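Speaker notes - Brilden High fall sports and band kickoff, parent night

25 August 2025, auditorium. Keep it under 17 min. Water. Mic is on the left.

1. Open

Welcome, thanks for coming out. Freshman parents raise hands - clap for them. Say where the restrooms are.
Quick plug: season passes at the back table, 256 sold so far. Cash or check, no cards tonight.

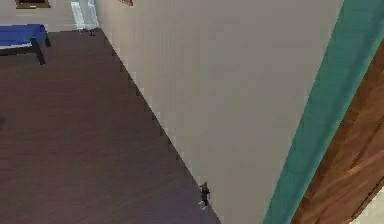 2. Home opener

First Friday game is out, moved to second week of September. Say it twice, people will miss it.
Gates open at 5. Band marches in from the Serrano Street side, NOT the north lot. North lot is buses only.
Seniors and their parents line up by the scoreboard before the anthem. Need them there early, last year was a mess.
Student section - same bleachers as before. No confetti. Please no confetti.

3. Band and color guard

313 kids across both programs, biggest group we've had. Pause for applause.
Uniform fittings next week, sign up sheet in the hall. Black socks! Long ones.
Talen trip - bus leaves right after school, send dinner with them. Permission forms due before the opener, no form no bus. 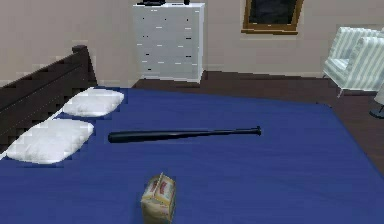
2 min read

4. Money stuff (go fast)

Bikmont Hardware is matching the concession stand money again. Thank them, they're in the second row i think.
New track surface is paid for. Lights are not. Don't get into the lights, send questions to the athletic office.
Concession shifts - still need 5 people for the opener. Grill and register. Pass the clipboard NOW, not at the end.

5. Questions

If parking comes up: yes the grass lot is open, no you can't save spots.
If rain comes up: we call it by mid afternoon, text goes to everyone on the list. Get on teh list.
Physicals - must be on file before first practice, coaches can't bend on this.

Close with the fight song, band kids are waiting in the hallway. Wave them in.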